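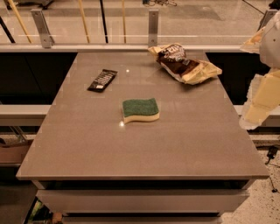 Check the grip sensor before you touch the code, Khanyisile had told me in January, when I was new to all this and inclined to blame software for everything up to and including the weather. I wish I had listened sooner! I'd have saved myself a very long stretch of staring at a sponge.

So, for those of you who have been asking how the tabletop clearing is going (hello, Mom, and hello to the two readers from the Murnside club), the short version is that we had a fault, and a sneaky one. The arm would handle the sponge beautifully. It would handle the chocolate bar well enough, as long as it came in along the length of the wrapper. And then it would get to the snack bag and simply not know when to quit. The fingers closed, the bag gave way, the controller decided it was holding nothing at all, and it closed some more. On the worst day it squeezed until the motor overheated and the whole arm shut itself down in mid-reach, and it came down on the tabletop with a smack I can still hear.

I went through the Sakel logs that night with a pot of tea. Out of 76 tries with the bag, 30 had ended in that same runaway squeeze, and every one of them showed the pressure reading sitting flat at zero. Flat! A crinkly bag is soft, but it isn't that soft.
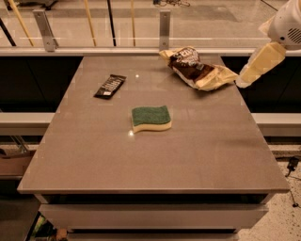
Dagmar thought it was the cable, and said she had seen the same thing on an older Tuveck gripper where the wire rubbed at the wrist until it only made contact in certain poses. I was doubtful, but we opened the wrist up and there it was, a little bare patch no longer than a grain of rice. With the arm straight, the sensor read fine. Reaching for the back corner, it went dead.

The new cable is in, with a looser loop at the joint. I have also put in a rule that should have been there from the start: if the reading doesn't change while the fingers are closing, stop and open. Pieter wants to run 2,000 cycles before we trust it near anybody's hands, and I think he's right, although my evenings are going to be rather full for a while. I still need to order a spare cable, too.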